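Tetside Institute, Lornville Campus
Certificate in Workplace Housekeeping
Unit 8: Bench Clearing and Small Waste
Handout prepared by Halina Duda and Dariusz Sikora

Students are expected to have read this handout before the practical session. It covers the clearing of light-coloured work surfaces and the use of small benchtop bins. Floor bins and kerbside collection are dealt with in Unit 9.

8.1 Position of the container

The container is placed on the bench before clearing begins, within easy reach and away from the main walkway. A pale container on a pale surface is easily overlooked, and students should confirm its position before turning to the waste itself. 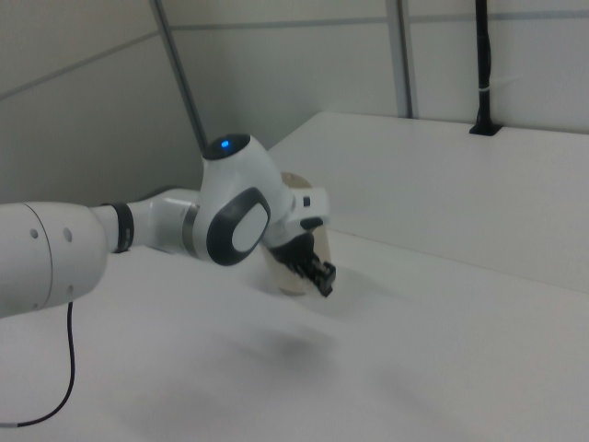 Figure 1. Beige cylindrical object on a white tabletop, with a raised ledge toward the back.

Power leads and other cables are to be kept clear of the container wherever the layout of the bench allows.

8.2 The opening

Containers with a narrow opening call for some care. Waste is brought over the centre of the opening and released there. It is not to be pushed down against the inner wall, where paper tends to lodge and fibres collect. Liners, if fitted, are folded evenly over the rim. 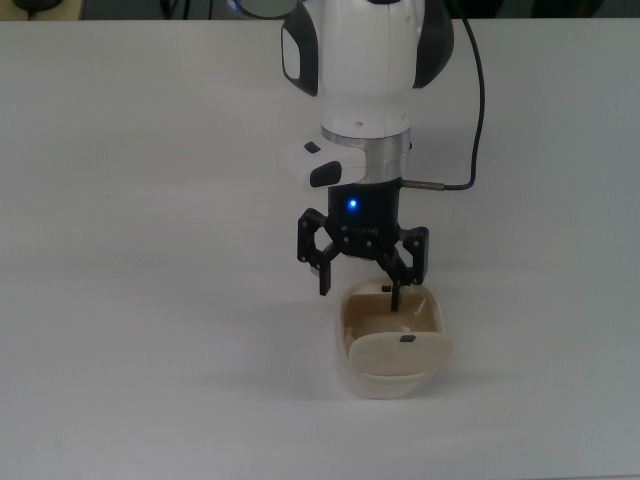
Figure 2. Container on a matte white tabletop, seen from overhead.

8.3 Paper and tissue

Crumpled paper and tissue are collected singly. Lids are opened fully before the first item is picked up and closed once the bench has been cleared. Students should also check the seams between adjoining tables.

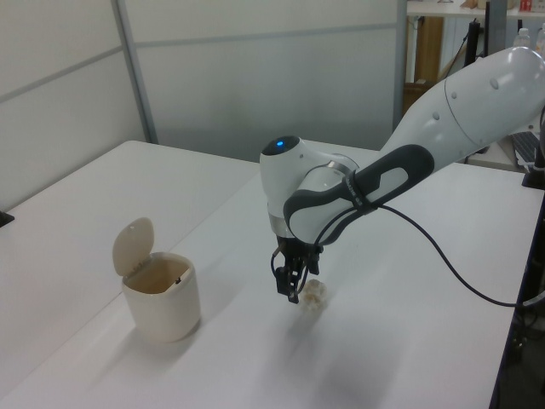

Used tissue is treated as general waste and does not go into the paper recycling. Clean office paper may be recycled if it has been kept separate.

8.4 Assessment

The practical component is marked by Renata Kaczmarczyk. Each student clears 2 benches and submits a signed record sheet. Requests for a deferred assessment must reach Iwona Kozłowski in writing before the end of August.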